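Route safety reviewer, path robots (fixed term)

Gadov needs a reviewer to help write the wet-weather rules for its path robots. The post runs until September, 33 hours a week, and reports to Ashwin Annamalai. 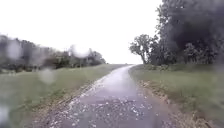
The rules say when a robot may carry on, when it must slow down and when it must stop. You will go through footage and mark each stretch against the draft -- droplets on the view, white specks across the tarmac, soft edges where the paving meets bare earth. Two reviewers mark every stretch separately.
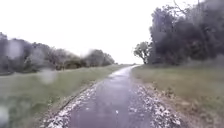
Where the marks differ, you write a short note and the clause goes back to Emiliano Arancibia at Grirkmont. Clause changes need both signatures.
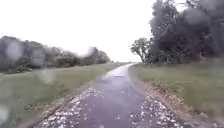
You should write clearly and be used to working from a written standard. Driving or cycling instruction, rail work or site inspection would all be useful -- no programming needed. Pay is 524 a week. Apply by letter, 800 words at most, to the Marar office.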